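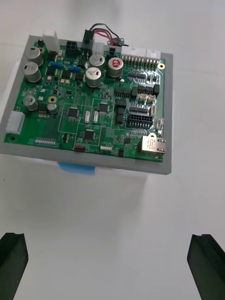

Home > Bench Notes > Wiring > Contact

Plugging the power lead back into a control board

I put this job off until Thursday because I hate fiddly plugs, and then it took me 6 minutes. So let's go! Switch off at the wall first, then leave it alone for a good while -- big capacitors can hold a charge.

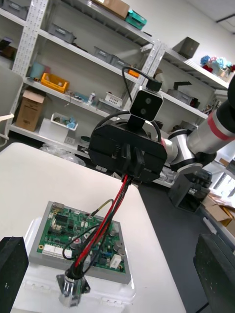

Get the board up off the table before you touch a single plug. I like mine sitting in its gray tray on top of a plastic case, with the red and black wires coming across from one side so nothing tugs. 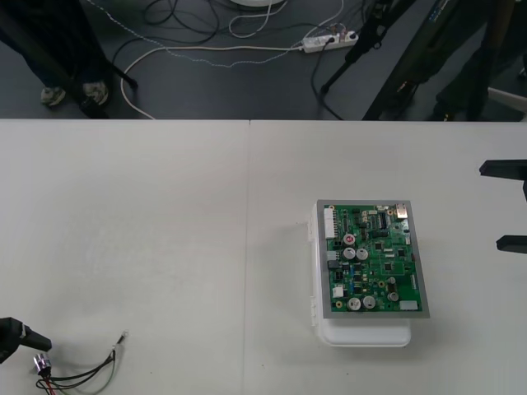 Board in its tray, red-topped capacitor toward the center-left.

Now find your socket and check which way the key faces. Hold the wires close to the plug and keep the bundle straight.
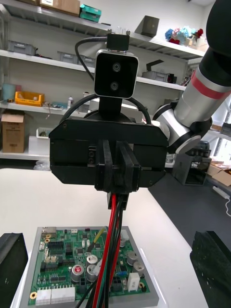

Line it up, then press on the plastic body (never the wires!) until it seats. If it fights you, back off and look again. Jannik Fröhlich taught me to take a phone photo before unplugging anything, and I still forget half the time.

16 comments | 60 shares
Last updated: August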